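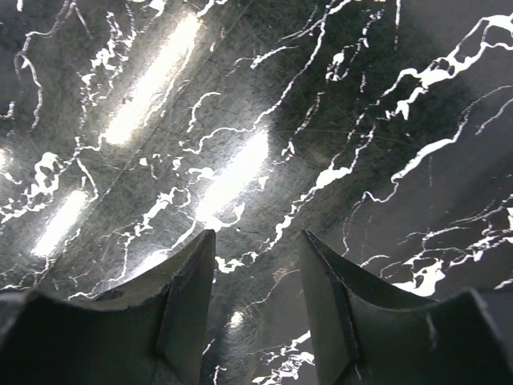

深色大理石纹台面，白色纹路斜向伸展，光亮的表面映着灯光。

社区共用厨房换新台面，本周开放预约

2019年9月9日　文／Maureen Whitlock

Plorkance 社区中心的共用厨房完成了台面更换，从今天起重新接受居民预约。厨房关闭了两个星期，期间烹饪课暂时改到二楼的会议室，只教冷菜和面团。

新台面是深色的，带一点绿，有大理石那样的白色纹路，表面很光亮。颜色由居民投票选出，一共收到471张票。另外两个候选是米白色和浅灰色。投给深色的人多数写了同一个理由：旧台面颜色太浅，咖啡和姜黄的印子擦不掉。

工程由 Rerkico 承担。负责人 Tuncay Canpolat 介绍，最难的部分是靠窗的那个角，墙不直，板材在现场又切了一次才放得进去。他提醒大家，光亮的表面容易看出手印和细小的划痕，切菜请一定用砧板，热锅请放在锅垫上。砧板和锅垫放在水槽旁边的抽屉里，用完洗净，放回原处。

中心也改了清洁的办法。以前用的粉状去污剂已经收走，现在只用中性清洁液和软布，先用湿布擦一遍，再用干布擦一遍。柠檬汁、醋和红酒洒在台面上，要马上擦掉。

并不是所有人都满意。每星期来做面包的 Gonzalo Marín 认为，台面比以前好看，但是反光有一点强，晚上开了灯以后，撒在上面的面粉反而不容易看清楚。他建议把灯换成柔和一些的。中心的设施主管 Teodoro Campos 回答说，灯具不在这次的预算里面，明年春天会再讨论。

台面的高度也有变化，比旧的高了2厘米。Campos 表示，这是因为板材下面加了一层垫板，橱柜没有动过，原来的抽屉和柜门都照常使用。个子比较矮的居民和孩子可以向前台借脚踏凳。

预约规则和以前基本相同。每次使用60分钟，收费不变，65岁以上的居民免费。需要烤箱的人请在预约时写明，烤箱只有一个，同一时段不能给两组人用。使用结束以后，请把台面擦干，再把钥匙交给前台。

周六上午的汤面课和下午的果酱课恢复在厨房上课，已经报名的学员不用重新登记。换下来的旧台面还有几块完整的，放在后院的棚子里，居民可以免费拿走，需要自己搬运。

预约可以在前台办理，也可以打电话。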